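Abschnitt 7: Greifer schließt ins Leere / Objekt verloren (Störung G-42)

Gilt für Grellix Bodenaufnahme mit Zweifingergreifer und Handgelenkkamera, Steuerung Prinach ab Stand Juni. Ältere Stände: erst updaten, dann hier weiterlesen. Die Nummern im Fehlermenü stimmen sonst nicht.

7.1 Worum es geht

Arm fährt runter, Greifer macht zu, Steuerung meldet "Objekt gehalten". Ist aber nichts drin. Danach fährt der Arm die Ablage an, öffnet, meldet Erfolg. Im Protokoll alles grün. Fällt erst auf, wenn am Abend die Kiste leer ist.

Zweite Variante, seltener, unangenehmer: Greifer hat das Teil, verliert es beim Anheben, Steuerung merkt nichts und fährt mit voller Geschwindigkeit weiter. Dann liegt irgendwo im Fahrbereich ein Teil, von dem die Anlage nichts weiß.

Beide Varianten laufen unter G-42. Ursache fast immer der Kraftnullpunkt in den Fingern. Manchmal die Kamera. Ganz selten Kabel.

ACHTUNG: Bei G-42 nie in den Greifbereich fassen, solange die Freigabe aktiv ist. Auch nicht "nur kurz". Die Finger öffnen nach der Quittierung von selbst und schließen danach einmal zur Probe. Mit voller Kraft.

7.2 Anlage sichern

1. Zyklus stoppen. Taste am Bedienteil, nicht über die Software.
2. Warten bis der Arm steht.
3. Not-Halt drücken. Ja, auch wenn der Arm schon steht.
4. Freigabeschlüssel abziehen und einstecken. In die eigene Tasche, nicht ans Bedienteil hängen.
5. Fahrbereich absuchen nach verlorenen Teilen. Auch Ecken, auch direkt an Wänden und vor Geräten.
6. Gefundene Teile raus. Fundort notieren, wird in 7.4 gebraucht.

Hinweis: Schritt 5 wird gern übersprungen. Bitte nicht. Ein verlorenes Teil unter dem Arm gibt beim nächsten Absenken eine Kollision, und dann ist meistens das Handgelenk dejustiert.

7.3 Sichtprüfung über die Handgelenkkamera

Not-Halt wieder raus, Schlüssel rein, Betriebsart "Einrichten". Greifer auf, Arm von Hand in Bodennähe fahren. Kamerabild am Bedienteil aufrufen. Zu prüfen:

1. Beide Fingerspitzen im Bild, etwa auf gleicher Höhe.
2. Zwischen den Fingern nichts eingeklemmt, Boden frei zu erkennen.
3. Dunkle Flächen an den Innenseiten der Spitzen erkennbar, nicht verschmiert.
4. Keine Leitung zwischen Finger und Boden. Netzkabel an der Wand mit Abstand umfahren. 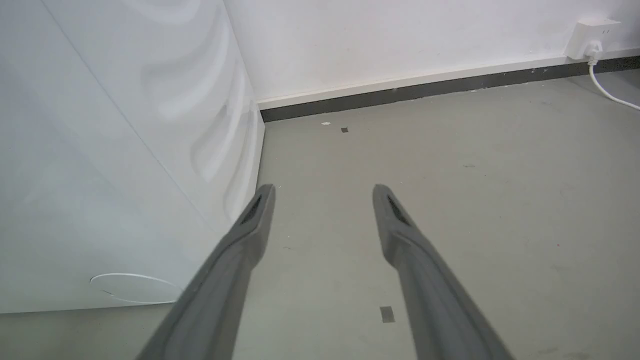
Yevdokiia Didenko merkt dazu an, die Prüfung mit offenen Fingern reiche bei ihrer Anlage nicht aus, der Versatz zeige sich dort erst beim Schließen; man solle den Greifer also zusätzlich einmal langsam leer zufahren und den Kraftwert ablesen, bevor man überhaupt an die Kamera geht.

Haben wir übernommen, deshalb jetzt hier als Schritt:

5. Greifer im Einrichtbetrieb langsam schließen, ohne Objekt. Kraftwert am Bedienteil ablesen, solange die Finger noch nicht aneinander liegen. Soll: 0. Steht da schon vor dem Kontakt was anderes, ist der Nullpunkt weg – weiter mit 7.4.

Dunkle Stellen am Boden: Die Erkennung hält flache dunkle Flecken (Klebebandreste, Abrieb) gelegentlich für ein Teil und greift danach. Stelle reinigen oder im Menü "Boden" als Sperrfläche eintragen. Papierschnipsel einfach aufheben. Glänzende weisse Gerätefronten machen auch Ärger wegen der Spiegelung, da hilft nur Abstand oder eine Sperrzone.

7.4 Kraftnullpunkt neu setzen

Vorher: Greifer leer, Arm steht frei, nichts berührt die Finger. Anlage muss warmgelaufen sein. Kalt gesetzter Nullpunkt wandert und man steht eine Stunde später wieder hier.

1. Menü Service > Greifer > Kraft.
2. Kennwort der Einrichtebene eingeben.
3. Alten Wert notieren! Wird überschrieben und ist dann weg.
4. "Nullpunkt setzen" wählen, Taste halten bis der Balken durch ist.
5. Finger auf, Finger zu, Finger auf. Wert muss jedesmal auf 0 zurückgehen.
6. Prüfkörper aus dem Koffer auf den Boden legen, mitten in den Fahrbereich.
7. Hand weg, Schlüssel rein, Einzelzyklus starten.
8. Haltekraft ablesen. Soll beim Prüfkörper: 400. Deutlich darunter: Schritt 4 bis 8 wiederholen, einmal. Nicht fünfmal.
9. Prüfkörper wegnehmen, Einzelzyklus nochmal ohne Objekt starten. Jetzt MUSS die Meldung "Kein Objekt" kommen. Kommt sie nicht, Anlage nicht freigeben.

Schritt 9 ist der eigentliche Test. Der Fehler besteht ja darin, dass die Anlage Leergriffe als Treffer zählt.

Bei Teilen, die in 7.2 immer am selben Fleck lagen: Hubgeschwindigkeit an der Stelle reduzieren. Das Teil rutscht dann beim Anfahren raus, nicht beim Greifen. Menü Bahn > Hub.

7.5 Wenn es nicht hilft

Fingerbeläge prüfen. Schlüssel abgezogen, Not-Halt gedrückt, erst dann anfassen. Beläge sind Verschleißteile, Wechsel nach 3.000 Griffen, Zähler unter Service > Zähler. Bei staubigem Boden früher. Nur die Flondar-Beläge verwenden, andere sind minimal dicker und dann stimmt die Haltekraft wieder nicht. Immer beide Seiten tauschen. Danach 7.4 komplett von vorn.

Stecker am Handgelenk: abziehen, reinschauen, gerade wieder aufstecken, bis es klickt. Verbogene Pins nicht selbst richten.

Kamera: Glas mit trockenem Tuch abwischen. Kein Glasreiniger. Wenn die Fingerspitzen danach immer noch unscharf oder deutlich verschoben sind, Abschnitt 9 (Kamera einlernen). Dass die breiten Fingeransätze unten leicht unscharf sind, ist normal, die sind zu nah an der Linse.

7.6 Wiederfreigabe

1. Einrichtbetrieb verlassen.
2. Fahrbereich nochmal ansehen. Werkzeug, Koffer, Prüfkörper weg?
3. Leerfahrt mit reduzierter Geschwindigkeit, ganze Bahn.
4. Störung quittieren. Achtung, Probegriff, siehe oben.
5. Automatik starten, die ersten Griffe danebenstehen und zuschauen. Ausserhalb der Markierung.
6. Eintrag ins Störbuch: alter Wert, neuer Wert, Zählerstand, Uhrzeit.

Tritt G-42 am selben Tag nochmal auf: Anlage aus lassen und Agyeman Service anrufen. Nicht weiter nachstellen, Protokoll exportieren (Service > Protokoll > Export) und die Störbucheintraäge mitschicken. Zählerstand dazu, im Format wie angezeigt, also z. B. 2.012.

Weiter mit Abschnitt 8, Störung G-43 (Finger klemmt).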